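Filed under: Opinion / Automation at work and at home

The drawer is still the hard part

Every few months a firm shows a machine doing a chore, and every few months I am asked whether the chores are therefore done. My answer has stayed the same for some years. A machine can do most household jobs once. Very few can do any of them on an ordinary day, in a room it has not met, at a cost that makes sense.

I should set out where I stand. I spent eleven years fitting and maintaining handling equipment on shop floors, first at Skindard and then on contract, and I now advise small firms on what to buy. Most of that advice is to wait.

What counts as doing it

The trade uses the word "task" loosely. Opening a drawer is called a task. Clearing a desk into a drawer is called a task. Keeping an office tidy is also called a task, and the three differ by orders of magnitude in difficulty.

Last October I watched a trial at the Arnis works, where an arm on a wheeled base was set to put hand tools away at the end of a shift. It made 54 attempts over an afternoon. It finished 33 of them without help. By the standards of published work that is respectable, and the engineers were right to be pleased. By the standards of the shift supervisor it was useless, as a person had to stand beside it all afternoon and could have cleared the benches in a few minutes.

Both views were correct. The engineers were measuring whether the arm could learn the motion. The supervisor was measuring whether he could go home.

The failures interested me more than the total. Of the ones I noted, 11 were at a drawer. The arm took hold of the front, pulled slightly off the line of the runners, and the drawer bound. A person feels that within a fraction of a second and shifts the wrist without thinking. The arm pulled harder, stopped on its force limit and waited for someone to clear the fault.

Where the skill comes from

For that reason I take more interest in the input side of the business than in the finished demonstrations. The slow work is getting human wrist movements into a form a machine can use. One method which I think is sound in principle is to give a person the same kind of fingers the machine will have, track where they go, and let the person get on with the job in an ordinary room with ordinary furniture.

The attraction is that the person brings the judgement and the gripper brings the limits. Working through two stiff fingers, you lose most of what a hand does. You cannot roll a pen into your palm or push a drawer shut with a knuckle. What remains is close to the machine's own problem, solved by somebody competent.
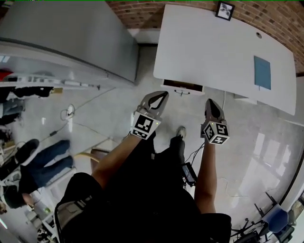

The limits of the method

A marker cube on a gripper gives position and angle to a camera that can see it. It does not, by itself, give force. The binding drawer at Arnis was a force problem, and no quantity of position data will fully describe it. Some groups add sensing at the fingers. Uddin published a useful note on this for their bench trials, and their conclusion was cautious: contact data helped on stiff objects and did little for soft ones. Cloth, bags and cable remain poor.

Cable deserves its own mention. Any real room has it, on the floor, behind the desk, hanging off equipment. A person steps over it and files it as nothing. For a wheeled base it is an obstacle, and for a gripper it is a thing with no fixed shape that catches on whatever is being moved. I have seen more trials stopped by a trailing lead than by any fault in planning software.

The second limit is variety. A drawer in one table teaches a certain amount about drawers. The next has a different lip, a different runner and a different load inside. Whether large collections of such work will add up to general skill is an open question. I lean towards thinking they will, partly, for rigid objects on flat surfaces at waist height. That covers a good share of shop-floor work and a rather small share of housework.

What I would buy

For a fixed job with known parts, the equipment is available now and has been for a long time. It is dull and it pays for itself. If your parts arrive in the same tray in the same place, buy a conventional cell and do not let anyone sell you a learning system.

For mixed jobs in a tidy space, I would run a trial but not sign an order. The Nemum pilot is set up the way I would do it: 3 benches, one shift, with every human intervention logged and costed. The last point matters most. Ask any supplier how often a person had to step in, and who was paid to stand there. If the figure is not recorded, the trial has told you very little.

For the home, I would keep the money. A dishwasher does one thing in a sealed box with the variety taken out, and that remains the most successful pattern for domestic machinery. A general machine has to cope with a floor it did not choose and furniture bought by someone else - and it has to do so without a supervisor in the kitchen.

My view would change on seeing an unattended week in a room the developers had not visited, with the drawer included.

Last updated: 03/04/2023

Related items
Costing a handling cell for short runs
Force limits and who sets them
Why bin picking took so long
Letters: in defence of the conveyor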